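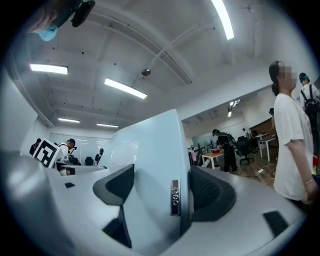 Do I need to book a seat for the dumpling and flatbread weekend at Holtar Hall?
Seats are booked for the two evening sessions only. The daytime tasting floor is walk-in, and entry is by wristband from the desk at the east door.

The rest of the arrangements are set out below. They replace the notes in the August newsletter, which gave the old floor plan and the old price for the evening sessions.

Tasting floor

The floor opens at 11 a.m. on both days and closes at 4 p.m. There are 26 stalls this year, arranged in four rows running from the east door to the kitchen wall. Rows A and B are dumplings, row C is flatbreads, and row D is sauces, pickles and drinks. A stall that sells out may close early but keeps its place in the row, so the numbers on the printed plan will stay correct all day.

Payment is by token. One token costs $2 and buys one tasting portion, set at two dumplings or a quarter of a flatbread. Full plates are four tokens. Stalls do not take cash or cards. Unused tokens can be turned in at the desk until 4:30 p.m. on the day of purchase. Tokens from last year are a different color and will not be accepted.

The wristband is free for children under six and $5 for everyone else. It covers both days if it is left on. A cut or torn band will be replaced at the desk on presentation of the receipt.

Evening sessions

Each evening session is a seated meal of seven courses, starting at 6:30 p.m. The hall has been licensed for 273 seats, and tickets are split evenly between online and phone sales, with the odd seat going to phone. The price is $48, service included. Wine and beer are extra.

The first evening is run by Manju Jaiswal, who cooks at Katiyar on Dock Street. Her menu is built on filled breads: a potato paratha, a split-pea puri, a radish kulcha and a sweet coconut roti to finish. Three of the seven courses contain dairy. A version without dairy can be made if it is requested when booking. It cannot be made on the night, as the doughs are mixed the day before.

The second evening is shared by Impi Kallio and Elisa Amato. Kallio will serve Karelian pies with a rye crust and egg butter, a cabbage dumpling in broth, and a barley flatbread baked directly on the oven floor. Amato will serve agnolotti with roast meat filling, a chickpea farinata and a chestnut-flour gnocco. The seventh course, a plate of cheese with both kinds of bread, is joint. There is no gluten-free menu on this evening.

Dough classes

Prosow, the cooking school on the second floor of the hall, will run a class at noon and a class at 2 p.m. each day. Each lasts 75 minutes and takes 14 people. The noon class covers hot-water dough, used for potstickers and thin pancakes. The 2 p.m. class covers yeast dough for steamed buns. Flour, rolling pins and aprons are supplied. Bring a lidded container to take the buns home.

Glenys Trevaskis teaches both classes. She asks that people coming to the noon class read the one-page sheet on water temperature beforehand. It gives 175 degrees Fahrenheit for the first pour, and a resting time of 30 minutes under a damp cloth. The sheet can be picked up at the desk or downloaded with the ticket. Classes are $20 and do not include entry to the tasting floor.

Allergens

Every stall must display a card listing the major allergens for each item. The cards use the same layout throughout: item name on the left, allergens on the right, fryer oil at the bottom. Peanut oil is not permitted in any shared fryer. Sesame is present at most stalls in rows A and D, and anyone with a serious sesame allergy should speak to Jyoti Bhatia at the desk before going in.

Getting there

The Pramard parking lot is open to visitors from 10 a.m. at $6 per day. The lot behind the hall is reserved for stall vans and for cars with an accessible permit. Bus 9 stops at the east door. The step-free entrance is on the north side, next to the bike racks.

Booking

Online sales for the evening sessions and classes open on 29 September 2025 at 9 a.m. Phone sales open at the same time and close at 5 p.m. daily. The limit is six seats per booking. Refunds are given up to seven days before the event, less a $3 fee per ticket. After that date tickets may be passed to another person, and the desk will need the new name by noon on the day.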